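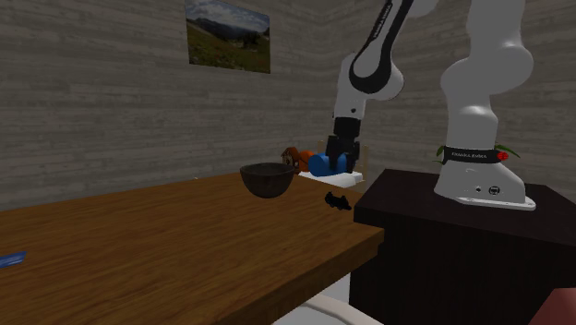
According to Rhodri Lloyd, a gripper comparison is worth little unless both grippers are given the same arm, the same controller and the same objects. Amr El Sherbiny, who leads manipulation testing at Orner, agrees with the principle and has spent much of the year putting it into practice in simulation.

His group ran 1,033 simulated grasps with a two-finger parallel gripper, then repeated the set with the Fakix, a three-finger design. "Rounded objects were the difficult ones," he said. "A cylinder on its side will roll if one finger touches early, and we wanted to know how early is too early."

The answer, in the group's records, was 13 milliseconds for the two-finger unit and 31 for the Fakix. El Sherbiny cautioned against reading a ranking into those numbers. The three-finger hand needed more clearance and failed more often beside other objects – a result he described as "expected, but larger than we had planned for."

The controller also received attention. More than 20 grasps were discarded after the team found that a force limit had been left at its default value. "We now print the settings at the top of every log," he said.

Trials on a physical arm are scheduled to begin in November at the Beritz laboratory, starting with the two-finger gripper.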